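Packing for a Stranger

What a child's backpack is teaching a pair of robot arms at Rivbridge

Aug 28, 2020

Ask Declan Gilchrist what the hardest object in his lab is and he will not point to the robot. He'll tell you it's the bag. A backpack has no fixed shape. It slumps when you let go of it and folds its own mouth shut, and the strap you moved out of the way five seconds ago slides right back to where you're trying to work. Most of us learned to handle all that before we could spell, one hand for the bag and one for the lunch.

Gilchrist leads the two-arm manipulation project at Rivbridge, a small robotics lab on the upper floor of a former print shop, and for the past year and a half his group has been chasing a question that sounds almost too plain for research. When you have two hands, how do you decide which one should hold still?

The answer they've come up with is called Kerslake, after the street the lab is on, and it's one of the nicer ideas I have run into in this field for a while.

The usual way to teach a pair of arms by example is to have a person steer them through a task again and again, record every motion, and train one program on the whole pile. It works well enough for stacking cups. With soft things it tends to fall apart, and Gilchrist's group thinks they know why. In the recordings, the two arms are treated as equals. The program studies the arm that is just bracing something with the same attention as the arm doing the careful work, and it ends up so-so at both.

Kerslake splits the job. At every moment the system labels one arm the "anchor" and the other the "mover." The anchor's only goal is to keep something from shifting. The mover goes after the object. The roles can swap at any time, and that swap is the part the group is proudest of.

"People do it constantly," Gilchrist says. "Watch somebody load groceries. The steady hand becomes the busy hand and back again, and they couldn't tell you when it happened. We wanted the robot to find those handoffs by itself."
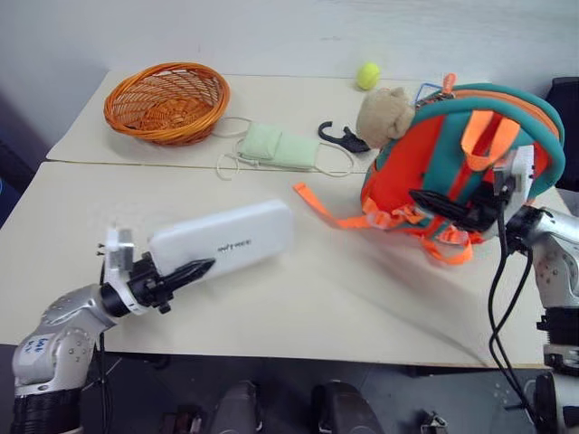 Both arms at work on the Rivbridge bench: one gripper on a white power bank, the other pressed into a teal and orange backpack.

The test bench is a pair of white tables and whatever the group feels like putting on them. They favor things you would find by the front door or under a bed. A power bank is stiff and flat, and hard to get a finger under. A face mask is the reverse, all softness, with ear loops that wander off in every direction. Tennis balls roll. A teddy bear squashes and then springs back. Mixing them up matters, because the group doesn't want a robot that has memorized one tidy layout.

To train the system, they recorded 1,718 demonstrations, with operators guiding both arms through short packing and sorting jobs. None of the operators was told anything about anchors and movers. The labels came later, from a separate program called Koltis that looks at how hard each gripper is pushing and how far it has traveled, then guesses which role it was playing. When I first heard this I assumed a person must have gone back and cleaned up the guesses. The group tried that in March, on a small batch, and the robot trained on the hand-fixed labels did slightly worse! Gilchrist still grins about it. His theory is that people mark the swap when they notice it, and by then the hands have already changed jobs.

In the lab's own trials, Kerslake finished up to three times as many bag-packing attempts as the standard method trained on the same recordings. The gains were much smaller with rigid boxes, as you'd expect, and the group says so on the first page of its write-up. A box doesn't need much holding.

There's plenty it can't do. Zippers are still a mess. Long straps can fool the anchor arm into holding webbing while the bag itself drifts off. And the whole thing is slow. A packing job that takes a person 6 seconds can take the robot a few minutes, much of it spent in tiny corrections that are strangely fun to watch.

I stayed longer than I had planned to. During one run the mover arm nudged a ball toward the mouth of a bag, lost it, and paused. Then the other arm let go, reached across and stopped the ball against the bag's side while the first arm came down to take over the bracing. Two swaps in one recovery, and no one had ever shown it that sequence from start to finish.

Next on the list is Iketti, a version with a sense of touch in the fingers, so the anchor can feel cloth starting to slip before the cameras catch it. Three graduate students are building the sensors now. Gilchrist wants to try it on pillowcases first, and after that, if the sensors survive, a fitted sheet.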